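# The rules on the wall at Tirkness

When people ask me what is most difficult in teaching two robot arms to handle cloth, they expect me to speak about the fingers, or about the software. I usually answer that it is agreeing what a finished job looks like, and then writing it down so that the next shift reads it in the same way.

I spent part of February at Tirkness, in the long building where Clelik has its test cells, to see how a small group is making its own house rules. There are already official standards for the safety of industrial robots, and they follow them. But those documents are about keeping people from harm. They do not say how a towel should lie before you start, or who may change the height of a camera, or what to do with a recording in which the operator sneezed.

"We had all this in our heads, and every head was different," Nidia Valderrama told me. She leads the work on good practice, and she came to it from hospital laundries, where everything has a written procedure. In her first week she asked four operators to show her how they prepare a cell for folding. She saw four ways of doing it, all of them sensible, and none of them the same.

The result is a document which the team calls Puden. It is nine pages long and it hangs on a string beside each cell. An earlier version was much longer and was kept in a shared folder, where it was opened mostly by the people who had written it. Valderrama cut it down herself, over a weekend, with a pencil.

Puden begins with the state of the cell. The cloth to be worked on must lie alone in the middle, within reach of both grippers. Other textiles may stay on the surface, but only at the back, folded or in a basket. Small wrinkles are allowed. This point was argued for a long time, and some people wanted each cloth ironed flat before every run. Valderrama was against it, for the reason that cloths in a real laundry do not arrive ironed.

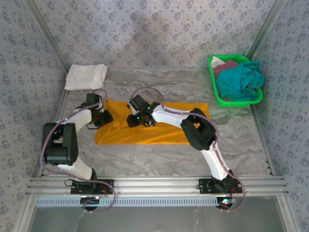 Cables have a page of their own, and I must admit that I found it the most interesting one. A cable that runs along the outside of an arm has to be long enough for the full movement of every joint, and short enough that no loop can catch a gripper or touch the fabric. The operator moves each arm slowly to its limits at the start of the shift and watches only the cable while doing so. Afterwards he or she does it again with both arms together, as two cables which are safe alone may meet each other in the middle.

Then comes the question of when an arm may enter the space of its neighbour. With two arms over one cloth this happens all the time, so a simple ban is of no use. The rule says that one arm holds and the other moves, unless the task sheet names a step where both move. At such a step the speed is reduced. Jardine, a partner firm which runs similar cells, first did not want the slower speed because it costs time. They accepted it after a trial period, on the condition that the task sheet could be changed by agreement of both sides.

The part on records is stricter than I expected. In the period I looked at, the cells made 1,743 recordings, and 1,647 of them were kept. The others were not erased. They were moved to a separate store, each one with a short reason in plain words, such as "cloth slipped" or "started too early". It is forbidden to write only "bad". Valderrama says that a reason must be useful to a person who was not in the room.

An unsuccessful fold is not a reason for removal - this was a surprise to me. If the cell was prepared correctly and the operator followed the sheet, the recording stays, also when the corner ends in the wrong place. It is marked as a failure and kept with the rest. For every 100 recordings a second person looks again at a small selection, and this person may not be from the same shift.

I asked what happens when somebody breaks a rule. The answer was less dramatic than my question. The operator writes it in the margin of the paper copy, with initials, and at the end of the month the margins are read aloud. If the same rule is broken again and again, the first suspicion falls on the rule. In this way a demand to wipe the surface before every run became a demand to wipe it at the start of the shift and after any spill.

Not everyone is satisfied. One of the younger operators told me that the page about cables is too long and that the drawings are poor, and I think he is right about the drawings. Jardine would like to have a version for stiff materials, such as cardboard, for which half of the pages make no sense. Valderrama is careful with this. She prefers to finish the cloth version first, and there is still no agreement about fitted sheets.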